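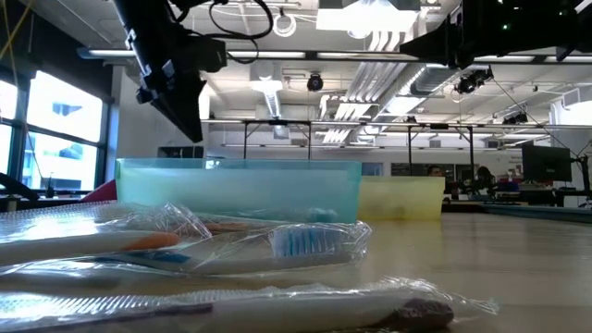

Warum meldet ein Greifer Erfolg, obwohl er nichts hält? Weil die Steuerung nur prüft, ob die Finger vor dem Anschlag stehen bleiben, und eine geknickte Folie reicht dafür völlig aus.

Damit ist der Fehler, der uns im Januar den Nerv geraubt hat, im Grunde schon erzählt. Im Protokoll der Skornik-Software standen 1280 Griffe, davon 1121 als gelungen verbucht. Schöne Zahl. Ich habe ihr von Anfang an nicht getraut, und Liviu Pană auch nicht, der das Ganze vom Nebentisch aus mitbekam. Bei rund 105 dieser »gelungenen« Griffe hatte der Arm die Verpackung am Rand gezwickt, sie angehoben und irgendwo zwischen Tisch und Behälter wieder verloren. Die Software zählte trotzdem weiter. 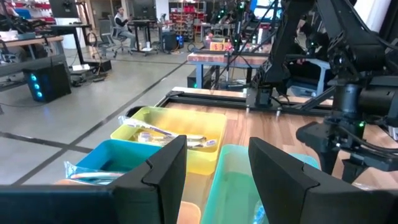 Der Hersteller Brudora empfahl auf Nachfrage, die Schließkraft zu erhöhen. Haben wir gemacht. Danach rutschte weniger, dafür hielt der Finger beim Absenken einmal voll auf eine Behälterkante, und die Kraftüberwachung schaltete erst ab, als der Behälter schon schief stand. Virgil Buzatu meinte, das sei im Rahmen der Spezifikation. Mag sein – meine Hand hätte ich trotzdem nicht dazwischen haben wollen. Seitdem bleibt der Arm aus, sobald jemand am Tisch sortiert.
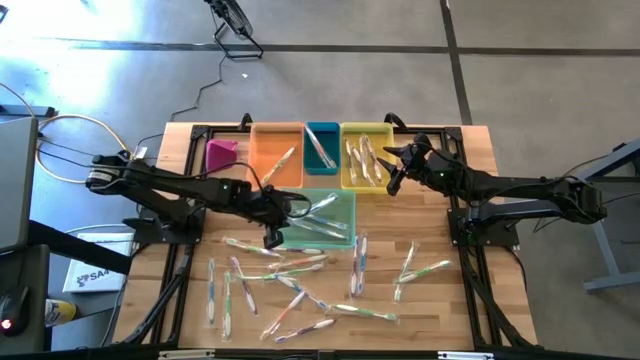 Eine Erfolgsquote, die der Roboter sich selbst ausstellt, ist für mich kein Messwert. Vatisa will uns jetzt ein Zusatzmodul verkaufen, das per Kamera nachschaut, ob wirklich etwas zwischen den Fingern steckt. Ich bin gespannt, wie es mit Zahnbürsten in durchsichtiger Knitterfolie klarkommt, vor allem dort, wo zwei davon über Kreuz auf dem Holz liegen. Im Prospekt greift der Arm matte Würfel, schön einzeln und mit Abstand.

Bis dahin wird von Hand nachgezählt und die Schließkraft steht wieder auf dem alten Wert. Das Protokoll mit allen Abbrüchen liegt bei Manole im Ordner, die Antwort von Brudora auf meine zweite Mail steht noch aus.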